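4. Storing and stacking the foam blocks

The Flevus block set from Beltano is cut from solid foam. Before first use, take the blocks out of the bag and leave them in the open for 2 hours so that they regain their shape.

1. Clear a flat, dry surface at least 40 inches wide.
2. Sort the blocks by size. Colors can be mixed.
3. Lay the larger blocks first, broad side down.
4. Set the smaller blocks against them with the faces flush. A thin gap between blocks is acceptable.
5. Stack no more than 4 high.

Note: Foam marks easily. Small dents and nicks on the faces do not affect stacking. Turn a worn face inward if a smooth outer wall is wanted.
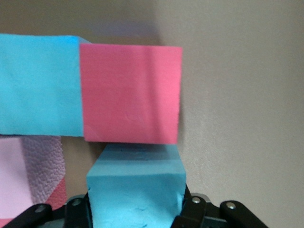
Can the blocks be washed?

Wipe them with a damp cloth and a little mild soap, then stand them on edge until dry. Do not put them in a washing machine or dryer, and do not wring them.

Caution: Throw away any block that sheds loose pieces. Keep crumbs of foam away from children under 3 and from pets.

6. To put the set away, press the blocks together lightly and slide them into the bag in rows. Do not use straps.
7. Store the bag on a shelf, out of direct sun, with nothing heavier than 10 pounds on top.

Replacement blocks are sold singly. See section 6 for part numbers.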